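README for the Sinlow girls and boys basketball box scores

Last touched January 8, 1999

Hi! If you found this folder you probably either coach in the league, play in it, or have a kid who does. I've been keeping score at the table for the Lestar and Husa games for a few winters now, and last summer I finally typed all of it up. What you've got in front of you is every box score I could get my hands on, girls and boys, in plain text files you can open in just about anything.

What's in the folder

There are 272 games in all. Each game is one file, and the file name is the season, then the home team, then the visitor, then G or B for girls or boys. So 97-lestar-husa-g is Lestar girls hosting Husa in the 1997 season. A season gets the year it starts in, even though most of the games are played after New Year's. I know that confuses people. I tried it the other way and confused myself.

There's also a file called rosters and one called standings. The standings are worked out from the game files, so if you fix a score, please run down the standings by hand and fix those too. I don't have a script for it.

How a game file is laid out

First line is the two teams. Second line is the score by quarters, home team first, with overtime tacked on the end if there was any. After that comes one line per player with the jersey number, field goals, threes, free throws made, free throws tried, fouls and total points, all with commas between them. Player lines carry jersey numbers only. The rosters file matches numbers to kids, and I keep that one off the copy I hand out, so if yours is missing it, that's on purpose. Ask your own coach.

The field goals column includes threes. Please read that again if you plan to add things up! A kid with 5 field goals and 2 threes made three regular baskets and two long ones, for 12 points before free throws.

Rebounds and assists

I don't have them for everything. Lestar kept rebounds starting in the 1996 season, and Shi never kept them at all until they got a second person at the table. Where I have them they sit in an extra column at the end. Where I don't, the column just isn't there (it's not a zero, so don't average it in). Assists are in 49 of the games and I wouldn't lean on them too hard, seeing as every scorer has their own idea of what an assist is. Mine is pretty stingy.

Known problems

The Husa gym clock died in the third quarter of a boys game in the 1995 season and the quarter scores after that are my best guess. The final is right.

In 13 games the player points don't add up to the team score. I went back to the paper books on every one and the books don't add up either. I left them as written and put a star on the first line so you'll spot them.

Two Shi girls switched jerseys midseason in 1997, 22 and 32, and whoever was on the book that night in February missed it. I fixed the one game where I was sure. There may be another.

The Sinlow holiday tournament is in here for the boys every year, but for the girls only from 1996 on. If you've got the older girls books in a closet someplace, I would love to borrow them. I'll bring them right back.

Things I get asked a lot

- Can I use this for the program or the team banquet? Sure, go ahead. Say it came from the Sinlow box scores and we're square.

- Who holds the scoring record? Depends on whether you count the tournament, and people get heated, so work it out yourself from the files. You'll have to decide what to do about the triple overtime game.

- Do you have the junior varsity? Only around 15 games, all Lestar home games, and they're in their own subfolder. The JV books were kept in pencil and some pages are awful. 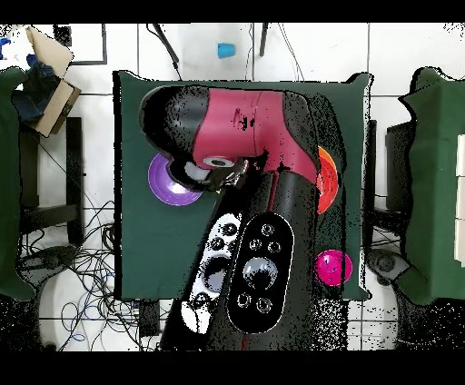

- Can I send you corrections? Yes, please do. Tell me the file name, the jersey number and what you think it should say. A copy of the page from your own book helps a ton, especially on fouls, where my handwriting and everybody else's goes downhill after halftime.

- Are you going to add this season? I am, once the tournament is over and I've had a chance to check the Husa book against mine. Shi has a new scorer this year and the pages look terrific so far, so it ought to go quicker than last time.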